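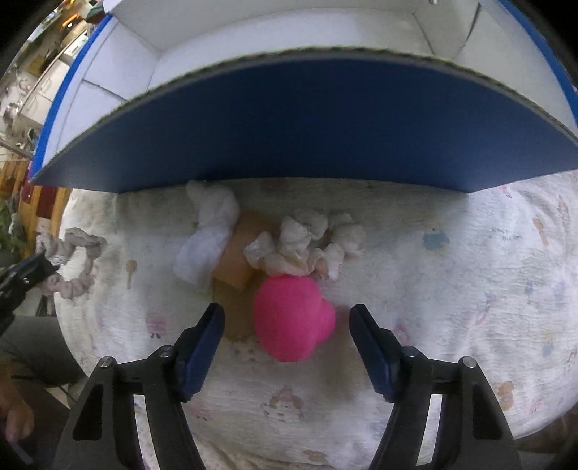
Budget sanity check: handheld grippers, spares, and the bit where I run out of money

Forum: Small Automation > Buying and Budgeting

cindertray
Posted 19 April 2025

Evening all. I have been given a pot of money and a form to fill in, and I am told the two must agree by September.

We're recording people picking up soft small stuff and putting it in boxes: scrunchies, odd scraps of cloth, little squashy things. Two handheld grippers, one per hand, camera on each. The plan is to use the recordings to decide whether a proper arm is worth buying for our returns bench, where all this gets sorted by hand at present.

What I have so far:

Second pair of handheld grippers (Bustirix, the plain ones)
Spare finger pads, 40 of them
Storage for the recordings
Table, boxes, cloths: already own, nil
One arm, from Poulain, "price on application"

The last line is where my spreadsheet goes quiet. Has anyone had a number out of Poulain without sitting through a video call first?

mossop_b
Forty pads? Are you eating them?

cindertray
Ridged ones wear smooth. We have got through more than I'd like and fabric is supposed to be the gentle option.

mossop_b
Fair enough. I'd still buy ten and see. Rubber goes off in a drawer and then you have 30 hard little biscuits with a purchase order attached.

tallowgate
No to Poulain at this stage, and I say that as someone who has one. Lovely arm. But the quote doesn't include the gripper, the mount, the stand or the training day, and the training day is not optional, whatever the word "recommended" is doing in the brochure. Ours came in £2000 over what I'd told my boss, and I had padded it.

Feleck do a smaller one. It's slower and it looks like a desk lamp, but the price is on the website like a normal shop.

fennel_ohm
Disagree with tallowgate. We had the Feleck for a year. Fine with boxes, hopeless with cloth. Anything ruffled and it would pick up two and look pleased with itself. If your stock is scrunchies, you want finer control at the fingertips, and that costs what it costs.

tallowgate
Two at once is a gripper problem, same arm or not. Which fingers were you running?

fennel_ohm
The ones in the box.

tallowgate
Well, there you are.

fennel_ohm
Well, there I am, having paid for an arm that needed different fingers from the ones they sold me with it. I'd call that an arm problem for budget purposes.

quillback
Can I be dull about storage? OP has one line for it and no figure. Two cameras, several hours a day, and you'll fill whatever you buy. We started with a pair of drives and some optimism. Drop to 720 if your footage is just for checking grasps, keep full size if anybody is going to train on it, and decide that before you order. Also put in a second copy. Finance will query it. Leave it in.

cindertray
Finance have queried it already and I hadn't even put a number in.

On the two-at-once thing, that's my main worry too. Ours get tangled up together in a heap and the people doing it just sort of tease them apart without thinking. I can't see a line on the form for teasing.

mossop_b
Labour, skilled.

imp_of_rye
Has anyone mentioned hiring? Imen will rent you an arm by the month with the fingers of your choice. Dearer if you keep it all year, but you'd know whether it can cope with your heap before you sign for one. We did 5 months and sent it back, best money we never spent.

tallowgate
Is that with delivery? Last time I asked, Imen wanted it collected by someone with a van and a steady nerve.

imp_of_rye
Delivery was extra. Insurance too, now you make me look.

fennel_ohm
So, like Poulain but monthly.

cindertray
Right. Revised list: second pair of grippers stays, pads down to ten, storage doubled, arm line changed to "hire, Imen or similar, including delivery, insurance and different fingers". Poulain have since replied to my email. They'd like to arrange a video call.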